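Search products
Enter keyword

Triltora Hand-Guide Teaching Kit

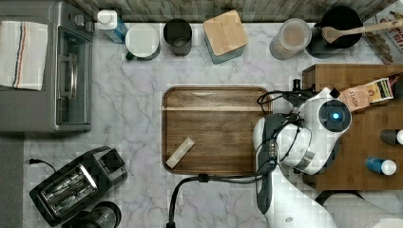
White arm and gripper beside the serving tray, kitchen counter layout.

The Triltora kit lets you teach an arm a task by hand or by remote control. Hold the guide button and move the arm through the job, or drive it from the Nutus handset. Each demonstration is saved as its own file and can be trimmed, relabelled or deleted.

Stores 300 demonstrations
3 m handset cable
Colour touchscreen
Exports to Evomine

Arm and gripper sold separately. Bench mount available in grey or white.

Share 3
Comments 0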